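Aiguo Cheng weighed the line on the kitchen scale and wrote 600 grams in the log. The Skemdale balloon meet allowed 2 handlers per entry and one tether each. Wind at the ridge was 7 knots at dawn, rising to 13 by noon.

Efa Lougher checked the swivel. "Bisgaard knot?"

"Bisgaard knot, doubled."
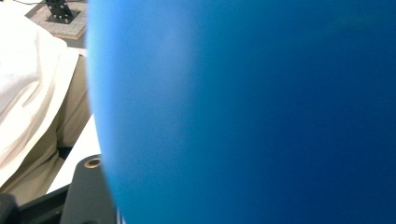 Blue, close up.

They walked the entry, Vultedness, to the line at 9:40. The judge read the rule on slack twice. Aiguo paid out line in even lengths and called each mark. At the seventh mark the tether hummed.

"Hold," Efa said.

He held. The Cedoteo team let theirs run. She watched it go over the ridge, then wrote down the time.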